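Prallanley 过家家厨房台使用评测:宣传页写得太满
更新于 7/15/24

先交代立场。我对“启蒙”“感统”“沉浸式”这类词一向过敏,看见哪个玩具的详情页上连着出现,手就会往返回键上挪。Prallanley 这款儿童厨房台,详情页的第一屏三个词全占了,第二屏是一条发展曲线,横轴没写单位,纵轴也没写。我还是买了,家里孩子那阵子天天蹲在真灶台旁边翻柜子,锅盖敲得楼下都上来敲门,总得给她找个替代品。

用到现在,评价可以先放在前头:台子本身能用,做工中等,价格偏高,宣传部分请整体忽略。

安装

说明书写着“一人轻松完成”。我不知道写这句话的人有几只手。背板要在两块侧板都竖着的时候往槽里插,一个人扶住左边,右边就倒。我们家是两个大人一起装的,一个扶,一个拧,中间停下来吵了一架,关于第4步那张图里的板子到底哪面朝外。图是线稿,正反面画得一模一样,板子上也没有贴编号。装反了当时看不出来,要到装水槽时才发现孔对不上,然后全部拆回去。

附带的内六角扳手很短,拧到最后几圈使不上力,建议直接换自己的。螺丝倒是一颗没少,还多给了两颗备用的,这一点要承认。

高度

台面高 55 厘米,商家写的是“2 到 8 岁适用”。这个跨度我很怀疑。两岁的孩子站在前面,台面到胸口,伸手够后排的挂钩要踮脚;换成上小学的孩子,得弯着腰切菜,弯不了几分钟就坐地上去了。亲戚家大一点的孩子来玩过,最后是跪着炒的菜。台腿不能调节,也没有加高件卖。所谓“陪伴成长”,按这个高度看,陪的时间比页面上写的短很多。客服的回复是“建议搭配儿童凳使用”,凳子他们家也卖,另外收钱。

旋钮和水龙头

旋钮转起来有咔嗒声,孩子喜欢,大人听久了会烦。声音关不掉,它是纯机械的。左边那个旋钮用了一阵子开始打滑,转一圈只响半圈,我拆开看过,里面的棘齿很薄,自己磨平是早晚的事。右边那个至今没问题,所以也可能是个体差异,我手上只有这一台,不敢下定论。

水龙头是摆设,没有水。我个人觉得没有水是优点。之前在别人家见过能循环抽水的那种,玩起来确实热闹,可水箱里的水谁记得换?详情页下面有人抱怨“没有真水,不够沉浸”,我看完挺庆幸的。

柜门

磁吸,吸力偏弱,地面稍微不平就自己开。我在底下垫了一小块折起来的硬纸,开得少了。烤箱门往下翻,铰链没有阻尼,松手就砸到底,夹手的风险说大不大,但商家在页面上写“全阻尼缓降”,那就是另一回事了。我去问,回复说页面展示的是“升级版”,我这台是“经典版”。下单时两个版本用的是同一组照片。

配件

厨房台不送食物玩具,得另买。这块的坑比台子还多。我对比过 Idik 和 Pleltetti 两家的套装,都在标题里把件数写得很大,点开细看,每一片生菜、每一根小叉子都算一件。孩子真正反复拿的永远是那几样:锅、铲子、香蕉、番茄酱瓶。剩下的过几天就去了沙发底下。
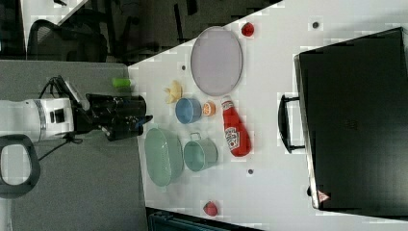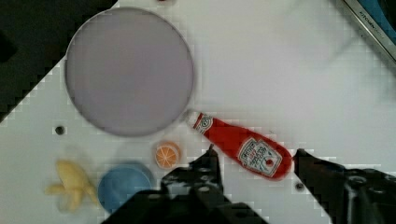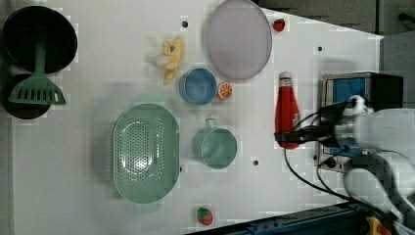
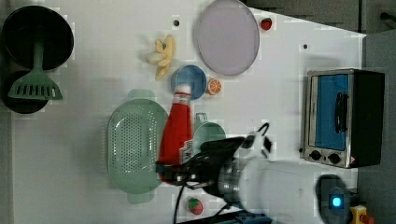
文|Yang

接着说配件。我的建议是别买成套的,单买几样尺寸大的就够。小件有两个问题,一是难收,二是家里要是还有更小的孩子,你得时刻盯着他的嘴。Idik 那套里的豌豆我开箱当天就收走了,再也没拿出来过。Pleltetti 的尺寸统一大一号,这方面放心些,可它的颜色偏荧光,我孩子管那根胡萝卜叫“灯”。

还有一种能切开的蔬果,中间用魔术贴粘着,切的时候“嚓”一声,卖点就是这一声。第一个星期很受欢迎。魔术贴很快会粘上头发和地毯毛,粘满以后就合不拢了,得拿牙签一点一点挑。商家从来不提这件事,评论区倒是有人提,沉在很后面。

关于“益智”

这部分我想多写几句,因为台子的溢价几乎都在这里。

随箱送一本“亲子引导手册”,铜版纸,印得比说明书讲究得多。里面教家长在孩子做饭时提问:这道菜给谁吃呀?先放什么后放什么呀?我照着问过两次,孩子看了我一眼,端着锅走了。她自己玩的时候话很多,给熊点菜,嫌熊吃得慢,还要收熊的钱。我一照手册开口,她就停了。也许别的孩子吃这一套,手册里引用的“研究显示”没有写是谁的研究、在哪里做的,我没法替它作证。

过家家对孩子好不好?大概是好的,我没有要反驳这个。我怀疑的是,这份好处跟你买哪个牌子、花多少钱能有多大关系。台子到货之前,她用纸箱和一只旧汤锅玩,玩的内容跟现在差不多,收熊的钱也是那时候就开始的。纸箱的缺点是会塌,不好看,大人坐上去会尴尬。为这几条缺点付钱我能接受,为那条没有单位的曲线付钱,我不太愿意。

包装上还印了“始于 1996”。我翻了他们自己的品牌介绍,那一年写的是创始团队“开始关注儿童空间”,至于哪年开始做玩具,没找到。这种写法不违规,只是读的时候要多留个心眼。

清洁和耐用

台面擦油性笔擦不掉,酒精擦了会发雾,我已经擦雾了一块。水彩笔没问题,湿布就行。边角包得还可以,孩子骑着小车撞过几回,撞出一个小坑,板子没有开裂。气味方面,刚拆箱那几天味道明显,我放在阳台上晾到闻不出来才搬进屋。检测报告页面上有,图片压得很糊,放大也认不出数字,问客服要清晰版,发来的还是同一张。

挂钩承重很一般,挂一口玩具小锅没事,再套上一把铲子就往下垂。胶粘的,没有螺丝孔。掉了一个之后我换成自己打孔的小钩,稳得多,不过这样一来退货就别想了。

占地比想象中大。页面上的照片是放在空旷的大客厅里拍的,旁边一盆比台子还高的绿植,谁看了都觉得小巧。实物搬进普通儿童房,衣柜门只能开一半。下单前请拿胶带在地上贴出轮廓,开着烤箱门的位置也要算进去。

值不值

原价不值。他们每年 8 月有一轮促销,去年降得不少,今年什么价我不清楚。赶上促销,又确定孩子能玩得久,可以考虑。二手也是个好选择,这类东西转手的人多,成色往往不错,理由你大概也猜得到。二手买之前问清楚三件事:旋钮打不打滑,挂钩还剩几个,说明书在不在。说明书虽然难看懂,没有它更装不起来。

孩子已经不怎么翻真灶台的柜子了。她现在翻鞋柜。

补一条,有人在后台问能不能把背板拆了当双面台用。我试过,拆掉以后整个台子会左右晃,别拆。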